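Forum Hof & Einfahrt » Entwässerung » Rinnen und Punktabläufe

Thema: Entwässerungsrinne vor der Garage, Fundament doch zu niedrig?

kiesbett_karl
Moin zusammen,
ich lese hier seit dem Winter still mit und habe mich jetzt angemeldet, weil ich mit meinem Latein am Ende bin. Vor der Garage soll eine Rinne hin, 4 Meter, Polymerbeton, Modell Ustora mit Gussrost. Das Pflaster ist 8er Rechteck, Gefälle zur Garage hin (ja, ich weiß, der Vorbesitzer war ein Optimist).
Die Rinne liegt jetzt in Beton, seitlich angeböscht, und die Oberkante vom Rost sitzt exakt auf Höhe vom Pflaster. Ich war sehr stolz. Dann kam mein Nachbar vorbei, hat geguckt, nichts gesagt und ist wieder gegangen. Das macht er sonst nie.
Muss das Pflaster höher stehen als die Rinne? Und wenn ja, wie viel?

Muldenkipper
Ja, muss es. 3 bis 5 mm über Rostoberkante, sonst steht das Wasser vor der Rinne und überlegt sich, ob es hineinmöchte. Dazu kommt, dass sich Pflaster setzt und deine Rinne im Beton eben nicht. In zwei Jahren hast du eine hübsche Schwelle, und das Wasser läuft außen herum in die Garage.
Dein Nachbar ist ein höflicher Mensch.

kiesbett_karl
Danke, das wollte ich nicht lesen. Kann ich das Pflaster in den ersten Reihen anheben oder muss die Rinne raus?

Fugenfuchs
Die Rinne bleibt drin, wenn der Beton fest ist. Nimm vier, fünf Reihen Pflaster hoch, Splitt drunter, neu abziehen, abrütteln mit Matte. Die Reihe direkt an der Rinne setzt du von Hand, mit dem Rüttler bleibst du da weg.
Wichtiger finde ich die Frage, die du nicht gestellt hast: Wohin entwässert das Ding eigentlich?

kiesbett_karl
In einen Sickerschacht. Also, demnächst.

Fugenfuchs
Demnächst.

Muldenkipper
Ich liebe dieses Forum.

rostfrei_oder_nie
Ich widerspreche mal beim Anheben. Bei einer Garageneinfahrt würde ich die Rinne noch mal rausnehmen. Wer so fragt, hat vermutlich auch das Fundament gespart. Wie dick ist der Beton unter der Rinne, und welche Festigkeit? Die Höhe der Rückenstütze wäre auch interessant. Bei der Cendilden-Rinne, die ich verbaut habe, standen in der Einbauanleitung für Pkw-Verkehr 15 cm unten und seitlich, und ich habe mich zum ersten Mal im Leben an eine Anleitung gehalten.

kiesbett_karl
Unten 10, seitlich "nach Gefühl". Der Beton kam aus dem Sack, 20 Säcke zu je 40 Kilo, alle einzeln von der Palette bis vor die Garage getragen. Mein Rücken stimmt gegen das Rausnehmen.

Muldenkipper
Da fährt ein Kombi drüber und kein Betonmischer. 10 cm auf ordentlich verdichtetem Schotter sind nicht schön, aber ich würde dafür keinen Abbruchhammer leihen. Seitlich ist der wunde Punkt: Wenn die Räder quer drüberrollen, drückt es dir die Rinnenwand nach innen, und dann klemmt der Rost. Kontrollier in ein paar Wochen, ob er noch leicht rausgeht.

rostfrei_oder_nie
"In ein paar Wochen kontrollieren" heißt in diesem Forum, dass er im nächsten Februar wieder hier steht und fragt, warum der Frost das Ganze angehoben hat.

Fugenfuchs
Jetzt lasst ihn mal. Karl, hast du beim Betonieren die Roste drin gehabt? Das ist der Fehler, den fast alle machen: Roste raus, weil sie sauber bleiben sollen, und der Frischbeton drückt die Wände zusammen. Roste mit Folie umwickeln und einlegen, dann bleibt alles auf Maß.

kiesbett_karl
Roste waren drin, mit Frischhaltefolie aus der Küche. Das gab zu Hause eine eigene Diskussion.
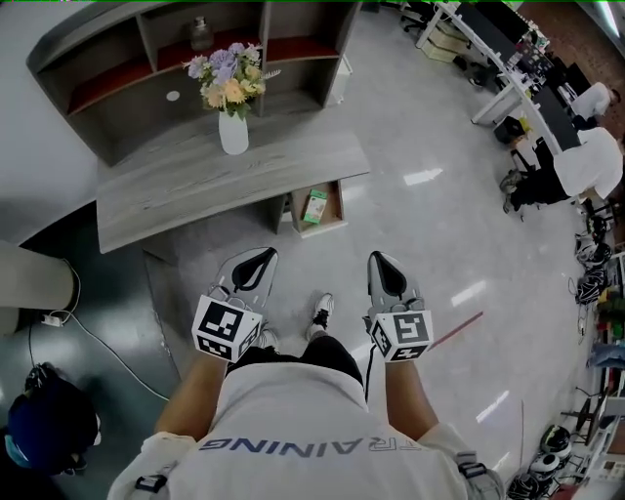
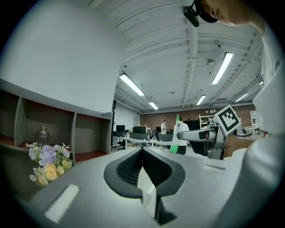

steinsalz71 meint dazu, man solle die Sackware nicht schlechtreden, die sei bei sauberem Anmischen völlig in Ordnung. Entscheidend sei der Untergrund, und wenn unter der Rinne noch Mutterboden liege, helfe auch der beste Beton nichts. Er habe seine eigene Rinne auf Schotter gesetzt und fahre seit Jahren mit dem Anhänger drüber.

rostfrei_oder_nie
Beim Untergrund bin ich sofort dabei. Beim Sackbeton kommt es darauf an, wie viel Wasser hineingeraten ist. Die meisten mischen so, dass er sich bequem verteilen lässt, und bequem ist leider das Gegenteil von fest.

kiesbett_karl
Erdfeucht, Ehrenwort. Darunter Schotter, abgerüttelt in zwei Lagen. Die Maschine war von Hsiao, dem Verleih im Gewerbegebiet, und ging pünktlich am Sonntag kaputt.

Muldenkipper
Dann ist die Sache für mich klar. Pflaster hoch, Fuge zur Rinne sauber ausbilden, und jetzt bitte zum Sickerschacht. Was für ein Boden?

kiesbett_karl
Oben sandig, ab einem Meter kommt so ein graues Zeug, das am Spaten klebt.

Fugenfuchs
Das graue Zeug heißt Lehm oder Ton und versickert dir genau gar nichts. Mach einen Sickertest: Loch graben, vorwässern, füllen, Zeit stoppen. Und frag vorher bei der Gemeinde nach, ob du überhaupt versickern darfst. Bei uns in Jultdale wollten sie dafür einen Antrag samt Lageplan, und der Antrag war länger als die Rinne.

steinsalz71 wirft noch ein, für eine so kleine Fläche brauche es keinen Schacht, eine flache Mulde im Beet reiche. Mulden seien billiger, leichter zu reinigen und man sehe sofort, wenn etwas nicht ablaufe.

kiesbett_karl
Mulde klingt nach wenig Graben. Ich mag Mulde. Im Angebot für den Schacht standen 600 Euro nur fürs Material, da war der Aushub noch nicht dabei.

rostfrei_oder_nie
Mulde geht, wenn sie tiefer liegt als der Rinnenauslauf. Liegt sie tiefer?

kiesbett_karl
Ich geh mal messen.

Muldenkipper
Nimm die Wasserwaage mit, die du beim Pflaster nicht benutzt hast.

kiesbett_karl
So, gemessen, im Nieselregen. Das Beet liegt 12 cm unter dem Auslauf. Wenn ich noch einen Spatenstich rausnehme, sollte das passen. Sickertest mache ich am Wochenende, Gemeinde rufe ich morgen an. Pflaster nehme ich dann auch gleich auf.

Fugenfuchs
Klingt nach Plan. Setz in den Auslauf noch einen Schlammeimer, sonst hast du nach dem ersten Herbst das halbe Laub in der Mulde. Und leg das Rohr mit Gefälle, ein bis zwei Prozent reichen.

rostfrei_oder_nie
Ich bleibe beim Rausnehmen, aber es ist ja nicht meine Garage. Stell die Werte vom Sickertest ein, wenn du sie hast.

kiesbett_karl
Mache ich. Der Nachbar stand übrigens eben wieder am Zaun. Diesmal hat er gefragt, ob ich einen zweiten Spaten brauche.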